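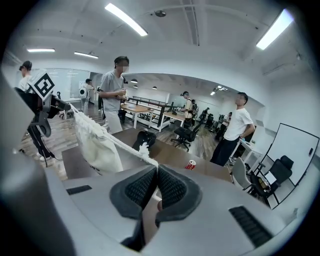

Foto: Kathleen Mulligan / Stevley

Comunidad Stevley > Economía > Cuentas nacionales y PIB

¿Las importaciones restan al PIB o no restan?

Publicado por marisa_lopera el 27/04/2020

Hola a todos, y perdonad de antemano si esto es muy básico, que seguro que lo es. Estoy retomando los estudios después de muchos años (dejé la carrera cuando nació mi hijo mayor y ahora que ya se hace él solo la cena me he animado otra vez) y en julio tengo el examen de Introducción a la Macroeconomía. Voy bastante bien con casi todo, pero hay una cosa que se me atraganta cada vez que abro los apuntes.

En la fórmula del PIB por el lado del gasto tenemos consumo, más inversión, más gasto público, más exportaciones, menos importaciones. Hasta ahí, perfecto, me la sé de memoria. Pero entonces, si yo me compro una lavadora fabricada fuera, la importación va con signo negativo. ¿Quiere decir eso que con mi lavadora he hecho bajar el PIB de mi país? Mi cuñado dice que sí, que por eso hay que comprar siempre producto nacional, y me lo dice con una seguridad tremenda. En cambio, el manual pone en una nota a pie de página que las importaciones "no reducen por sí mismas el producto", y se queda tan ancho, sin explicar nada más.

He leído la nota tantas veces que ya no sé ni lo que pone. Si alguien me lo puede contar con un ejemplo sencillo, con números pequeños a ser posible, se lo agradeceré muchísimo. ¡Gracias por leerme hasta aquí!
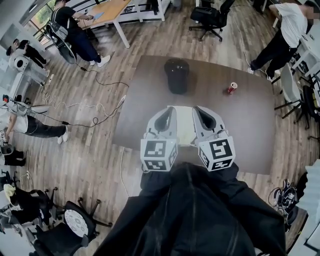 Una persona vestida de negro, con una pinza en cada mano.

Ramiro Ochandía

¡Bienvenida, Marisa, y enhorabuena por volver a los libros! Yo también me matriculé ya talludito, y te aseguro que las dudas que uno trae a esta edad suelen ser las buenas.

Vamos con la lavadora. Imagina que te cuesta 400 euros y que la tienda donde la compras, pongamos Electrodomésticos Eltik, se la trajo de una fábrica extranjera. Para simplificar, olvidémonos de los impuestos y del transporte, y supongamos que de esos 400 euros todo se va al fabricante de fuera salvo 15, que se queda la tienda por su trabajo de vendértela.

Cuando el estadístico hace sus cuentas, lo primero que ve es tu compra. Tu compra entra entera en el consumo, los 400 euros, porque la C de la fórmula recoge lo que gastan los hogares sin preguntar de dónde vienen las cosas. Claro, ahí se ha colado la parte que se produjo en otro país, y el PIB quiere medir solo lo que se produce dentro. ¿Cómo lo arregla? Pues restando la importación. Suma 400 por un lado, quita por el otro lo que se pagó fuera, y le quedan los 15 euros de la tienda, que es lo que de verdad se ha producido aquí. Tu lavadora ha sumado 15 euros al PIB. No ha restado ni un céntimo.

El signo menos es, por tanto, una corrección contable. Está para deshacer algo que antes se había metido de más en el consumo (o en la inversión, si en vez de tu lavadora fuera una máquina para una empresa, o en el gasto público, si la compra la hace un ayuntamiento).

Una cosa que a mí me ayudó mucho fue hacer la misma cuenta por el lado de la producción, sumando valores añadidos. Con ese método la fábrica extranjera ni aparece, solo está la tienda con sus 15 euros, y tiene que salir lo mismo por los dos caminos. Pruébalo con papel y lápiz y verás qué descanso.

pepe_dernden

Tu cuñado tiene razón, lo que se compra fuera es dinero que se va. Está en la fórmula, no hay más vueltas que darle.

Consuelo Baztarrica

Buenas tardes. Yo me quedo con la explicación de Ramiro, que está muy bien, y le añado un matiz para que en el examen no te pillen por el otro lado, porque he corregido unos cuantos y la pregunta suele venir con trampa.

Una cosa es la identidad contable y otra muy distinta es el comportamiento. La identidad se cumple siempre, por definición, y no te dice qué causa qué. Ahora bien, supongamos que ibas a comprar una lavadora hecha en el país y cambias de idea en el último momento y te llevas la importada. En ese caso la producción nacional puede ser menor de lo que habría sido, y ahí hay algo de verdad en lo que dice tu cuñado y también Pepe.
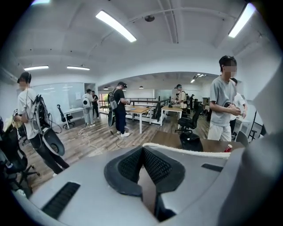

Pero fíjate en que entonces lo que mueve el PIB es la lavadora nacional que no se ha vendido. Si no pensabas comprar ninguna nacional, o si ni siquiera se fabrican, ese efecto no existe. Y luego está todo lo demás: que la fábrica de aquí a lo mejor necesita piezas de fuera para poder producir, que el dinero que pagamos al exterior vuelve muchas veces en forma de pedidos o de inversión... Eso ya es el tema 3 del programa, por lo menos en mi facultad, y no conviene mezclarlo con el tema 2, donde se ve la fórmula.

Si te cae una de desarrollar, yo pondría primero la cuenta de Ramiro tal cual y después un párrafo cortito con este matiz. Ah, y escribe bien claro que C, I y G incluyen bienes importados, que es la frase que buscamos al corregir y muchísima gente se la deja. El cuaderno de ejercicios de Paulík trae varios de este tipo resueltos, si lo tienen en tu biblioteca échale un vistazo.

¡Mucho ánimo para julio, y cuéntanos qué tal te va!

marisa_lopera

¡Ay, muchísimas gracias, Ramiro y Consuelo! Lo de que la compra entra primero entera en el consumo era justo lo que me faltaba. He hecho la cuenta por los dos caminos y me salen los 15 euros en ambos. Esta noche se la enseño a mi cuñado.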